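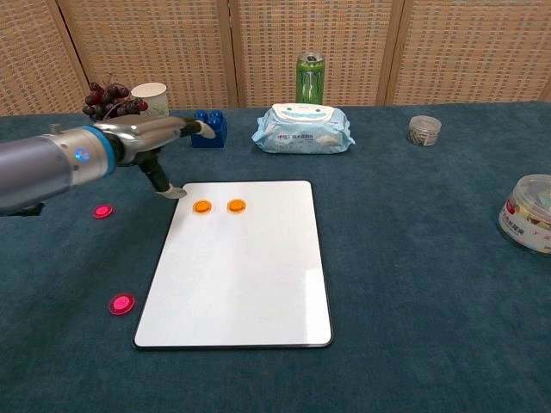 bench 2, disc sort onto the white board, two done and two to go

Forum > Arms and Cells > Rules, Standards, Good Practice
Thread: What's your written rule for stuff left on the table during a run?

feltside
Trying to write a one page bench sheet for our tabletop arm. Pic is from bench 2. Task is simple, colored discs go onto the board. Orange on already, pink still on the cloth. What I need is a rule for everything else on the table. Right now the sheet says "keep work area tidy" and that means nothing, every shift reads it different.

Background, we log as Brollel set 3, 678 runs so far. Operators want to leave things along the back. I half agree. But we had a bumped run Friday and the argument after was whether the table was "legal". Could not answer from the sheet. So, what do you all have in writing? Not what you do. What's written.

rung_and_rail
Ours, word for word:
1. Nothing on the table that is not on the run card.
2. Run card lists every item by name and zone.
3. If it isn't on the card, stop, take it off, restart the run.
That's it. Been the same since June. I look at yours and see a cup, an energy drink can, a bunch of grapes. Under our rule that run doesn't start.

feltside
What if the cup and can are on the card?

rung_and_rail
Then fine. Are they?

feltside
There is no card. That's the problem lol

mossgate
Disagree with the empty table people before they all show up. If the arm only ever sees a bare cloth and four discs you've trained it for a table that doesn't exist. Clutter is good. The rule should be about WHERE, not whether. We do three zones with tape under the cloth edge:
- work zone: task parts only
- back strip: clutter allowed, closed or empty containers only
- sides: nothing, ever, that's the arm's way in
Your layout is mostly that already. Stuff is along the back, front is open. Only one I'd argue with is the blue brick, upper finger is right over it. Either it's part of the task or it goes further down the row.

kettledrum44
+1 on zones. -1 on "closed or empty". How do you check empty. Somebody looks at a can and says yeah its empty. Our rule is no drink containers within reach of the arm, full stop, doesn't matter what's in them. You want a can for clutter, get a clean one, put a sticker on it, it lives in the prop bin. It is a prop now. Anything without a sticker is somebody's lunch.

mossgate
The sticker changes how the can looks though. Now you have a data set full of stickered cans.

kettledrum44
Sticker goes on the bottom.

mossgate
ok fair

Illari_user
Food question. Grapes. We had a long fight over real produce. Where we landed, fake fruit unless the task is about fruit, and if it's real it gets a time on the card and goes in the trash at the end of the shift. Nobody eats off the bench either, written down as its own line, you would think you don't need to write that. Can't tell from the pic if those are real or plastic, which kind of makes my point, the card should say.

feltside
Good one, adding a real/fake column.

sawtooth_b
Going to be the grumpy one. You are all writing prop rules and the OP had a bump. What was the arm doing, what speed, who had the stop. Sheet should start there. Ours in order:
- who is on the stop button, by role, and they do nothing else
- speed cap for any run with hands near the table
- hands out of the zone before start, say it out loud, wait for the answer
- THEN props
A moved can is a bad run. A hand in there is a different kind of day. And please check it against whatever standard your site has to follow, a forum sheet isn't a risk assessment.

feltside
Not arguing. We have a separate safety sheet, signed, it's on the wall. This one is only table setup. Bump was low speed, fingertip caught a jar lid, nobody near it. I should have said.

sawtooth_b
Then put one line at the top, "read the wall sheet first". Two sheets drift apart. Seen it more than once. Someone updates one and not the other and you find out when they say different speeds.

rung_and_rail
Agree with that 100%. Same revision number on both, change one you bump both.

quietgantry
Small parts. You've got a clear tub at the back with what looks like paper clips in it, and a bigger clear jar at the right edge. Our rule for loose small metal: lid on, taped, or it stays off the table. Spilled a tub of clips once and was picking them out of the cloth for ages. One got up under a finger pad and every grasp after was slightly off until someone took the pad off to look. We tossed 11 runs.

Also clear containers are hard on depth cameras. Not saying no. Say so on the card so whoever reads the data later knows.

Illari_user
speaking of clear, those discs are see-through too. Orange and pink. And that board has a bit of glare on the right side. Do you have a lighting line in the sheet? We do "no glare patch bigger than a disc on the target surface, check from the camera view, not from your chair". Crude but people can follow it.

feltside
No lighting line. Stealing that.

mossgate
I'd leave glare in tbh. Same reason as clutter.

Illari_user
Leave it in on purpose then, and log it. My beef is with glare that comes and goes depending who opened the blinds.

mossgate
sure. Logged mess is fine, I think we're saying the same thing

kettledrum44
we are not but ok

pallet_nine
What counts as "on the board"? Didn't see it in your post. Your two orange ones are near the top edge, one a little lower than the other. Is that a pass? Operators here would split on it. We wrote: whole disc inside the border, not overlapping another disc, gripper fully clear before you call it. No points for neat. Took out the word "aligned" completely, it caused more reruns than anything else we ever wrote.

feltside
Ours says "placed neatly". I know. I know. Changing it today.

Starkard_bench
Coming from the Starkard side, we audited our own sets last quarter. 1,272 runs pulled. Biggest hole was missing start photos, way ahead of bad grasps. Without a start photo you can't settle any of these arguments after. One still before, one after, from the same mount, file name matches the run. Costs up to 10 seconds a run. If you only add one rule add that one.

rung_and_rail
Card is faster than photo and it's searchable.

Starkard_bench
Card says what somebody thought was there. Do both.

rung_and_rail
People won't do both. They'll do the photo and skip the card, we tried.

Starkard_bench
Then have the run refuse to start without a card number. Five lines of script.

quietgantry
ours got around that by typing 0000 :(

feltside
OK draft, tear it up.

BENCH SHEET, TABLE SETUP (Ejigu cell, bench 2)
Read wall sheet first. Revision numbers must match. If they don't, stop and ask.
Work zone: board and discs only.
Back strip: items on the run card only, from the prop bin, sticker on the bottom.
Sides and front: clear.
No drinks or food that aren't props. Real produce gets a time on the card, out at end of shift.
Small metal parts: lid on and taped.
Clear items: mark "clear" on card.
Glare: check from camera view. Leave it or fix it, but write which.
Start photo, end photo, same mount.
Pass = whole disc inside the border, no overlap, gripper clear.
Anything moves that shouldn't: stop, log, reset from the start photo. Don't nudge it back by hand and keep going.

sawtooth_b
Better. Last line should be first after the wall sheet line. And "stop and ask" ask who? Put a role.

kettledrum44
"Sides clear", your jar is at the right edge. Zone map needs to say where back strip ends. Otherwise same argument next Friday.

feltside
yep. Jar either moves in or the strip gets drawn to include the corner. Will tape it out tonite and post rev 2.

pallet_nine
what about a disc that lands half on the border, rerun or log as fail?

feltside
Log as fail, keep the run. Reruns only for setup errors.

rung_and_rail
put that in too then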